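Making Rag Rugs From Old Sheets: A Talk With the Weaver Behind Grellow

The woman who runs Grellow, a one-person rug business in the town of Avillow, has been weaving with worn-out bed sheets for most of her adult life. She sells at the Wednesday market, teaches beginners in her back room, and asks that her own name stay out of print. "People know the rugs," she says. "That's enough for me."

She got started when she moved into a house with cold floors and a closet full of sheets that had gone thin in the middle. A neighbor was getting rid of a floor loom. "It was in pieces in a garage. I had no idea which piece went where. It took me most of a winter to get it standing, and then I had to learn to weave."

Her first rug came out shaped like an hourglass. She had pulled the strips too tight at the turns, and the edges drew in. She kept it, and it now sits under the dog's water bowl.

Asked what kind of sheet works best, she answers right away. "Cotton, washed many times. A new sheet is stiff and it fights you. Polyester blends will weave, but they slide around and the rug never really settles." Flannel makes a thick, soft rug that sheds for the first few washes. She doesn't use fitted sheets with the elastic still in them, although she will cut the elastic off and save it for other jobs.

She tears her strips and does not cut them. A small snip at the hem gets things going, and then the fabric follows its own grain. "You get a straight strip and a lot of lint. Do it outside if you can." Her strips are two inches wide for a bath mat and a little wider for a hallway runner. She sews the ends together on the bias so that there is no lump at the join.

Color planning is where most of her students get stuck. They bring in a bag of sheets and want to use all of them. She has them lay the sheets on the floor and take away half. "Leave in one dark, one light, and whatever you like best. Put the rest back in the bag for the next one." Prints are fine, she says, even ugly ones. A print breaks up once it is torn and packed down, and a loud floral can turn into a quiet speckle.

She does dye some of her white sheets, mostly with onion skins, which give her a range from straw to rust. The market grocer saves the skins for her in a paper sack. She dyes in a canning pot that is never used for food anymore.

For warp she buys cotton thread from Stitard, a mail-order supplier, and puts 300 ends on the loom for her standard runner. The wider rugs take 400. "Threading is the dull part. I put the radio on and don't answer the phone." She ties on the new warp to the old one whenever the pattern allows it, and that saves her an evening.

The conversation moves to the room itself, which is small and mostly loom.

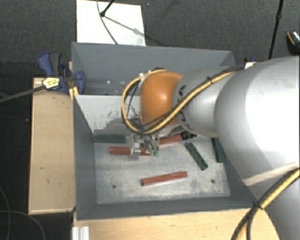

She is particular about how her strips are stored before they go on the shuttle. Loose strips tangle, so each color is wound into a ball and tied once around the middle. Balls of the same color go in one box, with the sewn joins checked first. Her extension cord for the lamp gets the same treatment, tied partway along its length so it can't trail under the treadles, much as the yellow and black cables on the robot arm are held together with a cable tie. "Anything long will find a way to get caught," she says. "Tie it up before you sit down." She uses scraps of warp thread for this and cuts them off when the ball is needed.

A finished rug comes off the loom with a fringe, and she knots it by hand at the kitchen table. She then washes it in cold water and lays it flat over two sawhorses on the porch — never on a line, where it will stretch out of square. Small rugs can go in a home washing machine. She tells buyers of the big ones to hose them down in the driveway.

Prices are a touchy subject. Her bath mats are $40, and she hears every week that somebody's grandmother used to make them for nothing. "She did, and she had the sheets and the time. I tell them I teach a class." The class runs three evenings in May, and students go home with a mat they wove themselves on a small table loom called the Sin, which she says is simple to warp and cheap to repair.

For anyone without a loom of any kind, she suggests starting with a braided chair pad. It takes one twin sheet, a needle and some heavy thread. "Braid it, coil it, stitch it as you go. Keep it flat on the table while you sew, or you'll end up with a bowl." She has made a few of those too, and she keeps clothespins in them.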